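Home News Local Business Opinion Archive Contact

Dranarow cloth makes big promises about a small job

Saturday, August 20, 2022

A gray cleaning cloth is the latest product to come with a folding guide. Dranarow, which began selling its Duan cloth in February, says that one cloth, laid out flat and folded the right way, can replace a whole roll of paper towels in the average kitchen. The company puts the life of each cloth at 200 washes. A pack of 4 is on sale at the Sornus home store.

The folding guide runs longer than the washing instructions. It tells buyers to spread the cloth on a hard surface, smooth it from the middle, and fold it twice before wiping anything. Dranarow says this gives several clean faces to work with. Anyone who has ever wiped down a counter may have found that out without a guide.
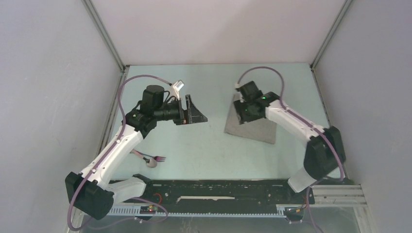 Does folding a cloth make it clean better?
It gives you a fresh side to turn to when the first one gets dirty, so less grime is spread around. Any square or rectangular cloth of a decent size can be used this way, including an old dish towel.

The firm's figures deserve a second look. Its leaflet says 1569 households tried the cloth and that 70 percent of them bought fewer paper towels afterward. It doesn't say how many fewer, or for how long the households kept track. They were also given the cloths free of charge, a detail that appears in small print on the back. A free cloth in the drawer would cut down on paper towels for a while whoever made it.

Dranarow was asked how the 200 washes were counted and whether the cloths were dried by machine. A written reply said the testing was "in line with normal home use" and gave no water temperature or drying method. The wash label advises against fabric softener, the same advice found on plenty of cheaper cloths.
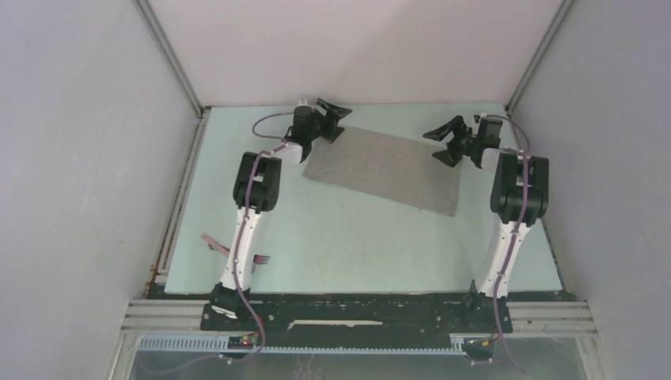 How should a cleaning cloth be stored between uses?
Rinse it, wring it out and hang it open until it is fully dry. Fold it only after that, as a damp cloth put away in a drawer will start to smell.

Sornus says it will take back unopened packs with a receipt. Opened packs can't be returned, even if the cloth falls short of its 200 washes. Dranarow says a larger size is planned, with its own folding guide.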